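Sorting Work at Milside After the First Season of Automation

Posted 20/09/2023 by Kathleen Geraghty

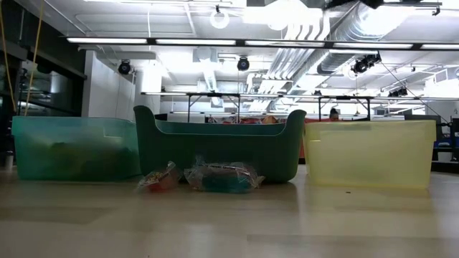

I have supervised the returns and repacking section at Milside for long enough to have seen three changes of software and two changes of roof. The introduction of automated sorting in June has been the first change that altered what people do with their hands for most of the day. Several readers who work in similar operations have written to ask how it has gone. The following is my own account and should not be read as a statement by the company.

Milside handles small packaged goods returned by shops or removed from mixed lots. The items come to us in no particular order. Each must be picked up, identified, checked for damage to its wrapping and placed in the correct bin. Before June, all of this was done by people standing at benches, in shifts, with a rotation every two hours. A full shift at one bench came to 2,000 items when the lots were good. Poor lots, with torn film and missing labels, came to far fewer.

The system we now use was supplied by Hourani. It takes the plain items, meaning those with a known shape and intact wrapping, and it passes over anything it does not recognize with enough confidence. The items it passes over go to a person. Management presented this arrangement to staff as a division of labor, and on paper the division is clear. In practice it took most of the summer to settle.

The first matter was the packaging itself. Clear film is difficult for the system. It reflects the overhead lighting, and the loose ends of a wrapper may lie in any direction. A sorter with experience takes hold of the solid part of the package without thinking about it. Orla Madigan, who has worked the benches longer than anyone now on the section, was asked to write down how she does this so that the supplier could use it. She filled one page and then told me that most of it was wrong, and that she would have to watch herself for a week before she could write it properly. The second version ran to 17 pages. It is now used to train new employees as well, which was not its original purpose.

The second matter was the pace. When people did all of the sorting, easy items gave them a short rest between difficult ones. With the easy items removed, what reaches the bench is one difficult item after another. The daily count per person fell, as expected, and the fatigue reported at the end of a shift rose, which had not been expected by those who planned the change. Conall Conneely raised this at the first review meeting. He made the point that a person who examines 100 damaged packages in an hour is doing a different job from one who sorts a mixed lot, even if the job title is the same and the chair is the same.

Following that meeting, the rotation was shortened from two hours to one. A share of plain items was also returned to the manual benches during the afternoon. I supported both measures. The second was questioned on grounds of cost, and I expect it to be questioned again when the annual figures are prepared.

The third matter was job security, and I will be as direct as my position allows. The section had 56 employees before the change, and it has the same number today. No one has been dismissed. Two retirements were filled from within the building. Staff were given a written assurance covering the first year, and the assurance says nothing about the second. I have asked that the position for the second year be set out in writing before the winter schedule is issued. People who are deciding whether to sign a lease or enroll in a course should not have to guess.

There have been real improvements. Complaints of wrist pain, which were a constant feature of the old bench work, have dropped. The night shift, which was always hard to fill, is now much smaller, and those who remain on it have chosen it. Damián Ledesma moved from the benches to the new post of line technician after a training period at the supplier's site in Gradville. He was initially reluctant to apply on the grounds that he had no technical certificate. The selection panel took the view, correctly I believe, that knowing the goods mattered more than a certificate. Two further posts of the same kind are to be advertised internally.

There have also been small losses that do not appear in any report. Conversation at the benches has declined. The work used to leave room for talk, and the present work requires closer attention. Gobnait Nic Aodha, who represents the staff in our regular discussions with management, asked for a longer shared break to make up for this. It was granted on a trial basis. Attendance has been good, and the trial has been extended.

For those considering a similar change, I would offer some practical advice. Bring the experienced sorters into the project before the equipment is ordered, and pay them for that time at their full rate. Ask the supplier to demonstrate the system on your worst lot, in your own building and under your own lights. Agree in advance on who may stop the line, and make the list a long one. At Milside any employee may stop it, and the privilege has not been abused. Keep the bins the same color for people and for the system. We changed ours in the second week, at the request of the supplier, and spent the third week correcting errors made by staff who had learned the old colors years ago.

I would also suggest a comparison visit. A colleague at Flultura was kind enough to let three of us spend a day with her team, which had made the same change a year earlier. Her section had kept a paper log of every item the system declined, with a word or two on why. We began our own log the next morning. It is kept on a clipboard at the end of the line, and the current sheet is mostly torn seals and one brand of cough drop that changed its wrapper in August.

The next review meeting will consider the afternoon allocation of plain items and the wording of the second-year assurance. I will post again once the minutes have been approved.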